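# Chapter 2: Inside the case

*Author's draft, revised Dec 25, 2019*

Most people who use a desktop computer never take the side off it. There is no need to while it works. The trouble starts when a machine from a school or small office comes in for repair, and the person at the bench has to know which part is which before touching any of them. This chapter deals with the main board and the parts that plug into it. Drives and cooling are left to Chapter 3.

Lay the case on its side on a clear bench, unplug it from the mains, and touch bare metal on the chassis before reaching in. Students on the Flistham course use a wrist strap as well, and so should you if one is to hand.

The motherboard is the large flat board that everything else connects to. On it you should be able to find the processor socket, the memory slots, the expansion slots and the small round battery that keeps the clock and settings going when the power is off. Slots are often coloured, but the colours are a maker's choice and should not be relied on from one board to the next. 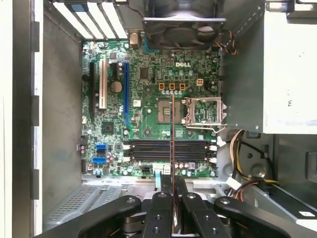 *Fig. 2.1 A Dell board with the processor socket open and empty. The four black memory slots are below the socket, and a module is held over them.*

Memory modules fit one way round only. A notch in the lower edge of the module has to meet a ridge in the slot. Open the latches, line up the notch, and press down evenly at both ends until the latches close. Hold the module by its edges and keep your fingers off the contacts. If it will not go in, take it out and look at the notch again.

The processor socket needs more care. On the type covered in this chapter, the contacts are in the socket and the underside of the processor is flat. A lever at the side releases a metal load plate, and the plate swings up out of the way. The contacts are very fine - a dropped screwdriver or a trailing sleeve can bend several at once, and a bent one is hard to put right. When a socket is to stay empty for more than a few minutes, fit its plastic cover.
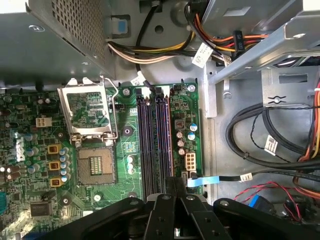
Skyrme, reading this chapter in draft, asked that it be said more firmly: a socket should never be wiped with a cloth, however dusty it looks, as the threads catch on the contacts and pull them over.

Before going on to section 2.1, find the following on your practice board and write down where each one is:

- the processor socket and its lever
- the memory slots
- the battery
- the power connectors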